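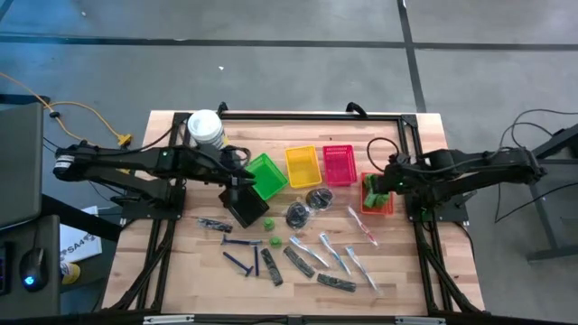
*이 장을 마지막으로 고친 때: 4월, 제3판 원고*

# 4장. 재고는 왜 자꾸 틀어질까

저는 첫 직장에서 볼펜심 때문에 혼난 적이 있습니다. 루토몬(Lultomon)이라는 작은 문구 도매상이었는데, 장부에는 볼펜심이 596개 있다고 적혀 있고 선반에는 그만큼이 없었거든요. 신입이던 저는 당연히 누가 가져갔다고 생각했습니다. 며칠을 뒤져 보니 범인은 도둑이 아니라 단위였어요. 입고 담당은 낱개로, 출고 담당은 묶음으로 적고 있었던 겁니다. (그 묶음이 또 거래처마다 달랐어요!)

3장에서는 물건이 창고에 들어오는 과정을 봤지요. 이번 장에서는 들어온 다음 이야기를 합니다. 장부에 적힌 수량을 **장부재고**, 선반에 있는 수량을 **실재고**라고 부르고, 둘의 차이를 **재고 차이**라고 합니다. 용어는 이 세 개만 먼저 외워 두세요. 뒤에서 계속 나옵니다.

재고 차이라고 하면 다들 도난부터 떠올리는데, 제가 겪은 일은 대부분 훨씬 시시했습니다. 반품을 받아 놓고 입력을 깜빡한다든지, 비슷하게 생긴 두 품목을 같은 칸에 넣는다든지요. 품목이 1,000개를 넘는 창고라면 이런 실수가 매일 조금씩 쌓입니다. 하루치는 티도 안 나는데 연말에 한꺼번에 세어 보면 깜짝 놀라게 되지요.
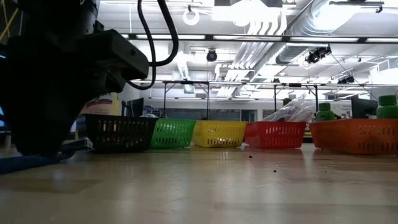
그래서 나온 방법이 순환 실사입니다. 일 년에 한 번 문을 닫고 전부 세는 대신, 구역을 나눠서 조금씩 돌아가며 세는 거예요. 두 번째 직장이었던 운디나(Undina)에서는 창고를 16개 구역으로 쪼갰습니다. 처음에는 저도 귀찮아서 투덜댔어요. 그런데 한 바퀴를 돌고 나니 차이가 어디서 생기는지 보이기 시작하더라고요. 늘 같은 구역, 늘 비슷한 품목이었습니다. 전체를 한 번에 셀 때는 마지막 합계만 쳐다보느라 그걸 몰랐던 거죠.

물론 모든 품목을 똑같은 주기로 셀 필요는 없습니다. 비싸고 자주 나가는 물건은 자주, 싸고 잘 안 움직이는 물건은 가끔 세면 됩니다. 이 구분을 ABC 분류라고 하는데, 계산법은 4.3절에서 표를 놓고 차근차근 해 보겠습니다. 숫자가 좀 나오지만 곱셈과 나눗셈이 전부니 겁먹지 마세요.

한 가지만 미리 부탁드릴게요. 실사를 할 때는 장부 수량을 보지 말고 세세요. 종이에 19라고 적혀 있으면 우리 눈은 신기하게도 19개를 찾아냅니다. 저도 여러 번 당했어요. 장부 수량을 가리고 세는 이 방식을 블라인드 실사라고 하고, 이 장의 연습은 모두 이 방식으로 합니다.

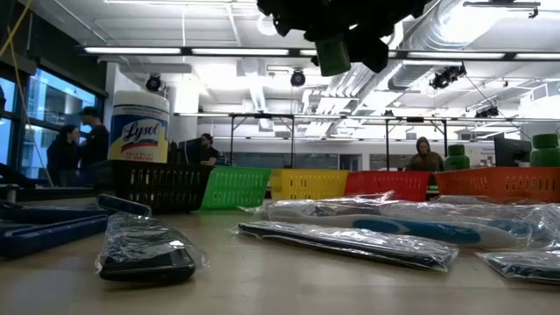
## 4.1 단위부터 맞추기

낱개, 묶음, 상자. 창고에서 쓰는 단위는 보통 이 셋을 오갑니다. 먼저 품목마다 기준 단위를 하나 정하고, 나머지는 환산 수량을 적어 둡니다. 케크포트(Kekport)라는 가상의 항구 창고를 이 책의 실습 무대로 쓰고 있으니, 3장에서 만든 입고 대장을 다시 꺼내 주세요. 단위 칸이 비어 있는 줄이 꽤 보일 겁니다. 그 칸부터 채우고 다음 쪽으로 넘어가겠습니다.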